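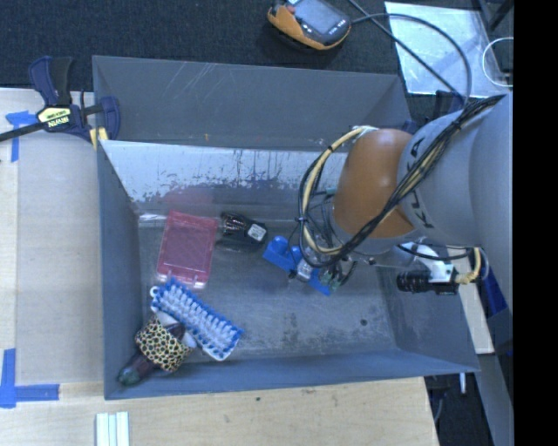
Household Odds and Ends in Metal Bins -- Data Card

Name: Henerine
Version: 3
Maintained by: Driltness
Contents: 3,522 color pictures, one text file of item names
Last changed: October

What is in it

Henerine is a collection of pictures of small household goods lying in open metal bins. The items are the kind of thing that ends up in a utility drawer or under a sink: scrub brushes, plastic cases, packaged goods, bottles, sponges, small tools. They are mixed on purpose. A bin may hold a brush touching a case, with something dark tucked in the corner beside them, and the names file lists each item separately.

The bins are gray, rectangular and open at the top, with sloping sides. They are used bins. The walls have scratches and scuffs, the floors are stained in places, and there is shiny metal that picks up reflections. A pink plastic case lying near the back can leave a faint pink patch on the metal next to it. Reflections are not items and do not get a name.

Files

pictures/ -- the pictures, in numbered folders
names.txt -- one line per item, with the picture number first
colors.txt -- the short list of color words we use
changes.txt -- what was added or fixed in each version

How items are named

Each line in names.txt has a color, a material if it is plain to see, and an everyday noun. Examples:

pinkish-red plastic case, latches
blue-and-white scrub brush, hanging loop
black item, glossy packaging
blue object, rounded lobes

If we could not tell what a thing was, it is called "item" or "object" and keeps its color. Please don't replace these with guesses. Version 2 had a lot of guesses in it, and 788 lines had to be changed back.

Something sealed in packaging counts as one item together with its packaging. A label is part of whatever it is stuck to. Brushes are named the same way whether the bristles face up or down.

Colors

See-through plastic is listed by its tint, so a translucent red case is still "red" or "pinkish-red." Clear packaging takes the color of what is inside it. Gray is used for items only. The bin is never listed.

Where the goods came from

Most of the items were bought in two batches from Tritley, a discount housewares shop, and the rest came out of our own cupboards. The bins are from Lamrani, a kitchen supply dealer that was clearing out old stock. We did not clean up the scratches.

Known problems

Dark items in the corners are easy to miss -- check these first if your totals don't match ours. Small white labels are often too small to read, and we have not typed out any of the printing. Items that are partly covered are named from the part that shows. Brushes turn up more often than they would in most homes.

Use

Free for teaching and research. Keep this file with any copy you pass on, and give the version number when you report a wrong name. Corrections go into changes.txt with the old line first and the new line under it.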